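Skasari Opens Shared Laundry Room at Pukley Residence, Publishes Care Guidelines for Front-Loading Machines

PUKLEY, Sep 8, 2023 - Skasari, the property services operator for the Pukley residence, today announced the opening of a refitted shared laundry room on the ground floor. The room replaces the former basement facility, which closed in July, and is available to all residents of the building's 60 apartments.

The new room is fitted with front-loading washing machines, a folding counter and a floor drain. Supply lines were renewed during the refit, and each machine has its own shutoff valve at standing height. Installation and leveling were carried out by Mengal, which also holds the service contract for the first 30 months.

Access is by the existing apartment key. Machines are reserved in slots of 2 hours using the booking board at the entrance. A slot that has not been started within 30 minutes is released to the next resident.

Door and Drum Care

Skasari has issued a short set of operating guidelines with the opening. Most service calls in the former laundry room concerned odor and residue at the door, and the guidelines address this part of the machine first.

- Leave the door fully open after the last load of a slot. The glass bowl reaches into the drum when the door is closed and limits the exchange of air.

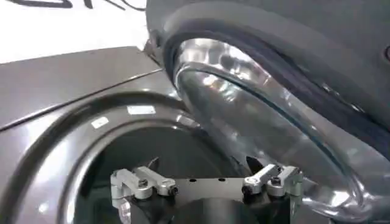
- Wipe the glass bowl and the ring around the drum opening with a dry cloth. Do not use scouring pads or solvent cleaners on glossy surfaces.

- Check the drum by hand before loading. The interior is dark, and small items such as socks are easily missed.

- Do not lean on the open door or hang laundry from it. Added weight puts the hinge out of line and may cause leaks during the wash.

- Measure detergent according to the packaging. Overdosing leaves deposits in the drawer and the drain hose.

Maintenance Schedule

Mengal will clean the drain filters every 2 weeks and run an empty hot cycle on each machine once a month. Door seals are inspected at the same visit. Machines taken out of service are marked on the booking board - residents with a reservation may move to any free machine.

Faults should be reported with the machine number and the code shown on the display, if there is one.

The former basement laundry will be converted to dry storage, with space for up to 100 boxes. Work on the storage room is being planned together with Lilaler, the supplier of the shelving.

Contact: Skasari Property Services, Press Desk, Pukley
© 2023 Skasari. All rights reserved.
Back to top

Related releases
Pukley Basement Laundry to Close in July
Mengal Awarded Service Contract for Shared Appliances
Lilaler Shelving Selected for Resident Storage
Updated House Rules for Shared Rooms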